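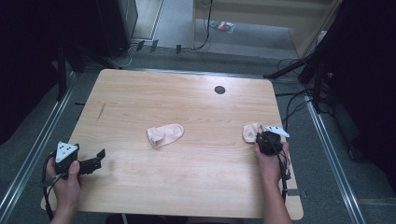 Socks, then, and how to pair them without losing your mind. I said last month I'd write up what we do at our house, and three of you have nudged me since, so okay! My whole system comes down to doing it at a table. I used to do it on the bed, on top of a patterned quilt, where a small sock can vanish for a week. On plain wood a pale pink one shows up right away, even when it's crumpled over on its side with the opening facing any old way. I put one down in the middle, go fishing for its partner, and set that one off to the side until I'm sure they really match (same pink, same length, same amount of fuzz).

4 min read

Print this page | E-mail this message

Chrysoula wrote, in March:

> I have a laundry basket that is nothing but single socks. My mother-in-law
> calls it the orphanage. I tried the safety pins, I tried the mesh bags, I
> tried buying 30 of the same kind and then the store changed the kind. Does
> anyone on this list fold flat? I was taught to ball them up and now all the
> cuffs are shot. Also what do you do about white ones that are not the same
> white anymore?

Oh, the whites. We have the same trouble, and the answer at our place is that I quit being fussy. If the length is right and the heel's in the same spot, they're married. Creamy goes with creamy, bright goes with bright, and anything gone truly gray gets promoted to dust rag. My sister thinks this is barbaric, but she has one kid and I have four.
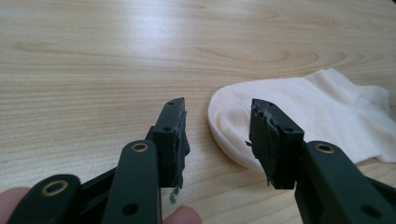
Zhuoran Han
List host, Ulavik Home & Laundry List

About folding flat: yes, I do, and I'm a convert! The ankle ones are the hardest, I'll give you that, there's hardly any sock there to fold. Lay it on its side with the toe pointing left (or right, I'm left-handed, do what suits you) and smooth the toe end first. The toe nearly takes care of itself. The cuff is where all the wrinkling happens, so don't waste time on it until the other sock is down on top. Then I run my palm over both of them, toe to cuff, fold once, and stop. No tucking, no rolling, no turning one cuff over the other. They stand up in a shoebox side by side and I can get 22 pairs in the kids' drawer that way, where balled up it wouldn't close.

Somebody asked off-list about the wooden drawer dividers from Prutura. I had a set. They were fine, a little shallow, and my youngest took them for a marble run, so we're back to shoeboxes.

Tian asked about stretched cuffs too. I don't have a cure for one that's already gone. What helped here was changing how we pick them up. My kids would grab the top edge in one fist and yank the whole sock out from under the pile, over and over. Now I have them use both hands, one at each end.

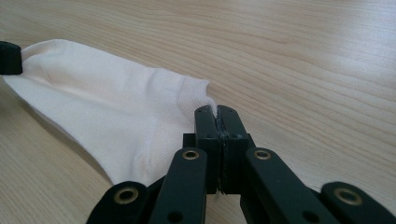 Zhuoran Han

With an end in each hand you can shake it out gently and lay it down already straight, and half your smoothing is done. I pinch the cuff by its top corner, right on the ribbing, just a little bit of it, and let the rest hang easy. If you get it down and there's still a crease running across, lift one end and lower it again instead of pressing on it. Takes a second. The little ones think it's funny to do this in pairs, one kid per end, and I'm not going to argue with free labor.

As for the orphanage, Chrysoula, I'd give it around 30 days. Singles go in a bag on the back of the laundry room door, and on the first of the month I dump it out on the table before breakfast and match what I can. Whatever's left goes to the rag bin or the puppet bin (Pravham's class is still taking odd socks for puppets, by the way, clean ones please, he's asked me to repeat the clean part).

Next time I'd like to hear what people do with tights, as mine are in a knot the size of a cantaloupe. Reply to the list and not just to me, please, a few good answers have been ending up only in my inbox.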